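Kruste auf Zeit

Warum Brötchen altbacken werden und was Bäckereien dagegen tun

Ein Weizenbrötchen verliert seine Rösche wenige Stunden nach dem Backen. Die Kruste kommt nahezu wasserfrei aus dem Ofen, die Krume enthält dagegen über 40 Prozent Wasser. Dieses Gefälle gleicht sich aus: Feuchtigkeit wandert nach außen, die Kruste wird zäh. Parallel dazu kristallisiert die verkleisterte Stärke zurück. Fachleute sprechen von Retrogradation. Am schnellsten verläuft sie knapp über dem Gefrierpunkt, der Kühlschrank ist als Lagerort daher ungeeignet.

Die Bäckerei Deken in Gasden arbeitet mit langer Teigführung. Der Vorteig reift 18 Stunden, die Hefemenge ist entsprechend niedrig angesetzt. Das Mehl quillt vollständig aus und bindet mehr Wasser, die Krume bleibt länger elastisch. 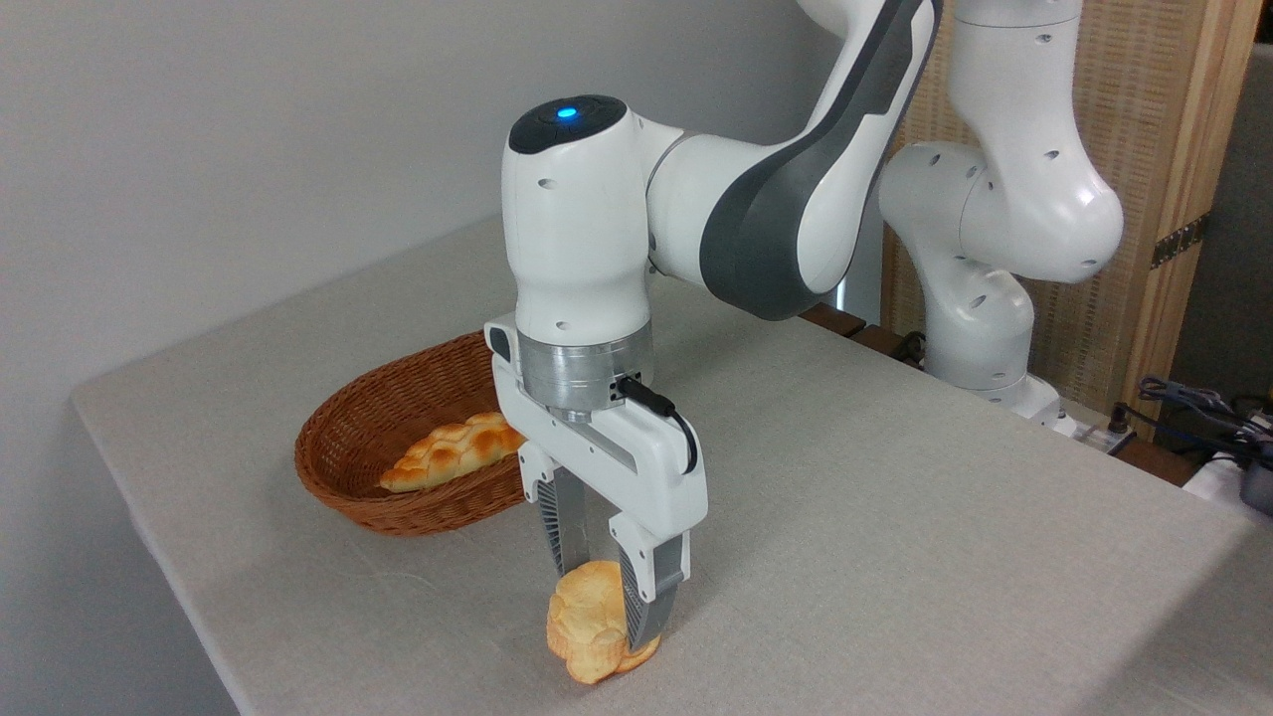 Einen anderen Weg geht der Filialist Clamerero. Seine Teiglinge werden vorgebacken, schockgefrostet und erst im Laden fertiggestellt. Der Energiebedarf je Stück steigt durch die Kühlkette, die Retouren am Abend sinken. Gebacken wird nach Abverkauf, in der Filiale Peng zuletzt um 17 Uhr.

Im Haushalt lässt sich die Retrogradation teilweise umkehren. Das Brötchen wird außen leicht befeuchtet und bei 200 Grad aufgebacken, bis die Kruste wieder splittert. Der Effekt hält kurz an. Eingefroren werden sollte am Backtag, luftdicht verpackt und vollständig ausgekühlt.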